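清掃現場の作業収録(ハンドグリッパー)と人員配置について

カテゴリ:施設管理 > 自動化・省力化
投稿:2022/05/10

イツィアル・フィゲロア

宿泊施設の客室清掃を請け負う会社で、シフトと工数の管理を担当しています。取引先のRerdaleが浴室まわりの備品配置と拭き上げの自動化を検討しており、うちの清掃員がその動作データの収録に入ることになりました。両手に手持ちグリッパーを持ち、浴槽や洗面器のまわりで容器を取る、置く、戻すといった動作を繰り返す作業です。機材と手順書はClotiaから支給されています。

対象者は5名、収録期間は6月末まで。目標は1日300エピソードで、これを対象者全員で分担します。1人が持っている間、もう1人が物品を初期位置に戻すので、2人1組で動かしています。

困っている点は次のとおりです。

・収録中の時間を清掃の工数に入れるか、別管理にするか社内で意見が割れている。
・手順書には「通常の作業と同じ速さで」とあるが、グリッパーでは指先の感覚がなく、同じ速さでは物を落とす。どちらを優先すべきか。
・自動化後の配置について清掃員から質問が出ているが、現時点で答えられる材料がない。どの段階で、何を伝えるのが妥当か。

同種の案件を経験された方がいれば、運用上の注意も含めて教えてください。契約書の雛形の話は別スレッドで済んでいるので不要です。

テルモ・カラスコ

設備会社で現場側の取りまとめをしていました。速度については、最初の数日は捨てるつもりで遅くやらせるのがよいです。落下や持ち直しが入ったエピソードは後段の選別で落とされることが多く、速くやっても有効本数が増えません。うちではTrenisis案件のとき、目標本数を「収録本数」から「有効本数」に切り替えたところ、急ぐ人がいなくなりました。仕様書にどちらと書いてあるか、まず確認してください。書いていなければ文書で照会して回答を残すこと。

物品戻しの担当は固定せず交代制にしてください。持つ側は前腕と肩に負担が来ます。ストラップの長さも人によって調整が必要で、前の人の設定のまま始めると肘の角度が合いません。

アドラシオン・ビジャロボス

前の回答と一部重複しますが、工数と配置の件を中心に書きます。当方は浴室設備の展示と施工を行う会社で、昨年から収録と自動化の試験運用の両方に関わっています。

まず作業の性質を分けて考える必要があります。通常の清掃では、容器を取る動作は数ある工程の途中にあり、それ自体に時間は付いていません。収録ではその動作が単独の作業単位になります。片方のグリッパーで青い円筒形の容器を挟み、浴槽の縁のあたりで扱い、もう片方は何も持たずに開けておく、という姿勢が一つの仕事になるわけです。慣れた清掃員ほど空いた側で別のことを始めるので、その癖を抑えるほうが把持そのものより難しいという報告が当方では多く上がりました。

場所の管理も清掃とは別の基準になります。浴槽のすぐ横の床に電源タップを置き、コードが何本も床を這う配置では、後退する動線を先に決めておかないと足を取られます。床が光沢のある大判タイルの場合は照明の映り込みも出るので、Clotia側に許容範囲を聞いておくとやり直しが減ります。収録中は通水しない、という取り決めも文書に入れてください。段ボールなどの梱包材は、床のどこに置くかを収録前に決め、途中で動かさないことです。
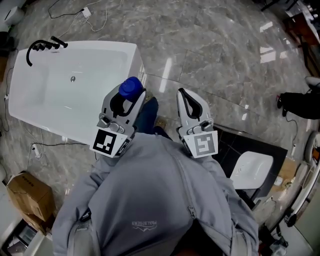 収録に使った時間は、清掃の工数に含めて集計してよいのでしょうか。

清掃の工数には含めず、収録専用の工数コードを立てて別に集計します。含めてしまうと1室あたりの清掃時間が見かけ上延び、その数字が後で自動化の効果を計算する際の基準値に使われてしまいます。準備、物品の初期化、機材の充電待ちも収録側に計上してください。

次に配置の話です。試験運用に入った現場で実際に変わったのは、人数より先に時間割でした。機械が担当する工程の前後に待ちが生じるため、清掃員の手順をそれに合わせて組み直すことになります。当方の場合、浴室を最初に片付けてから寝室に移る順序を逆にしました。ベテランから反対が強く、順序を戻せる区画を残す形で折り合いました。

もう一つは復旧対応です。機械が容器を倒した、所定の位置に戻せなかった、という事象は必ず発生し、その処理は近くにいる人が行います。1回5分の対応でも、担当と記録方法が決まっていないと誰の工数にも載りません。エレロという名称の社内様式を作って、発生時刻、物品、処置の欄だけを埋める形にしました。自由記述欄を設けると書かれなくなるので外しています。

清掃員への説明は、収録開始前に一度、試験運用の日程が決まった時点でもう一度行うのが妥当と考えます。初回に伝えられるのは次の範囲です。

・収録データの用途と、個人の作業評価に使わないこと(使う可能性があるなら、その旨)
・収録期間中の賃金区分
・参加を断った場合の扱い
・配置変更の判断を誰が、どの会議で行うか

人員数の見通しは、決まっていなければ「未定」と書いて配布してください。口頭で「減らすことはない」と言った現場では、後で別の部署への異動が出たときに説明が通らなくなり、収録への参加者も集まらなくなりました。

イツィアル・フィゲロア(投稿者による補足)

仕様書を確認したところ、目標は「収録本数」とだけ記載されていました。有効本数の定義についてClotiaに照会中です。工数コードは来週の分から分離します。既に清掃側で計上した分は、日報に開始と終了の時刻が残っているので遡って修正できる見込みです。

追加で一点。復旧対応の記録は、清掃員が持っている端末からの入力と紙のどちらにしていますか。うちは浴室内への端末持ち込みを禁止しています。

アドラシオン・ビジャロボス

紙です。A5の綴りを清掃カートに付け、勤務終了時に班長が転記しています。端末入力も試しましたが、手袋を外す手間で記入が後回しになり、時刻の欄が信用できなくなったので戻しました。転記の時間は班長の管理工数に入れています。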